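The Arms Don't Get Tired. So Who Gets the Easy Jobs?

Saturday, February 28, 2026

By Zoriana Kravets

I packed gift sets at Clusby for six years. Brushes, pens, pencils, little boxes, tissue, lid, sticker, next. Then I moved to the desk side, scheduling, and I still walk the floor most mornings. So I have opinions about the arms and I'm going to get them down before my shift.

First thing. The people who sell this stuff always talk about the dull jobs. Take away the dull jobs, everyone moves up. Fine. I did the dull job. Parts of it were dull. Parts of it were the only ten minutes in the day when you could talk to the person next to you and not mess anything up. Sorting was like that. You sit, you put brushes with brushes and pens with pens, you hear about somebody's sister's divorce. Your back gets a rest. When Piklow came in with their plan in January, guess what was top of the list. Sorting.

What was not on the list: unloading the truck. Breaking down cartons. Taping. The stuff that hurts.

I asked why. Because sorting is small and light and stays on one table, and the truck is different every day. Makes sense if you're an engineer. If you're 58 with a bad shoulder it means the one job you could do sitting down is the one going away, and what's left is lifting. I haven't seen a slide about that.

I'm not against the arms. I want that clear becuase people at work think I am. My wrists were shot by year four. If a machine wants to pick up its ten thousandth eyeliner brush it can have it. But somebody has to plan what the person does after, and "they'll be redeployed" is not a plan. Redeployed where. To do what. At whose pace.

Pace is the big one. When I packed, the line lead was a human being and she could see when we were dragging. She'd slow it down after lunch, nothing official. Now at Horrocks, where my cousin works, the cell sets the speed and the people on either end feed it. 13 people on that shift where there used to be 20. She says the work is cleaner and quieter and she goes home more tired. Both true. She likes the quiet! She doesn't like that a bathroom break shows up as a gap on somebody's chart.

Then there's who gets to learn it. Clusby offered training, 40 hours, paid, good. Offered it on evenings only. So the people with kids didn't sign up, and the people who did sign up were mostly the ones already headed off the floor. Later on a manager told me "there wasn't much interest." There was plenty of interest. There wasn't a babysitter.

And they are missing out, the packers and the company both. Packers know things. A thin pen rolls if you set it down wrong. A brush has a right way up and you never grab it by the hair. Two things the same color and nearly the same length get mixed up all day long by new people. I told a guy from Piklow all this over one coffee and he wrote it down on his hand. His hand. Someone should be getting paid for that, and I don't mean him.

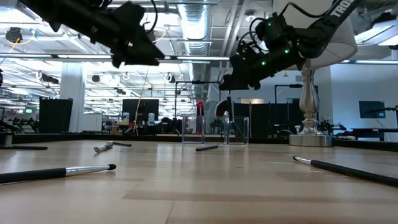 Brushes, pens and two clear boxes, with an arm on each side. Small stuff, the kind we used to sort by hand.

Look at how ordinary it is. A table, things you'd find in any drawer. I think that's why it gets to people more than the big welding robots ever did. Nobody on our floor ever welded. Everybody has sorted a drawer.

What I'd ask for is not fancy. Put the truck on the list too, even if it's harder. Let the floor have a say in line speed, in writing. Daytime training. And when a packer's know-how goes into the machine, pay the packer, a bonus, a better grade, something with a number on it. Grundix across the road did the daytime training and people went, whole shifts of them.

The Piklow people are back next week to talk about phase two. I've asked to sit in, and for two packers to sit in with me. No answer yet on teh packers. I'll keep asking.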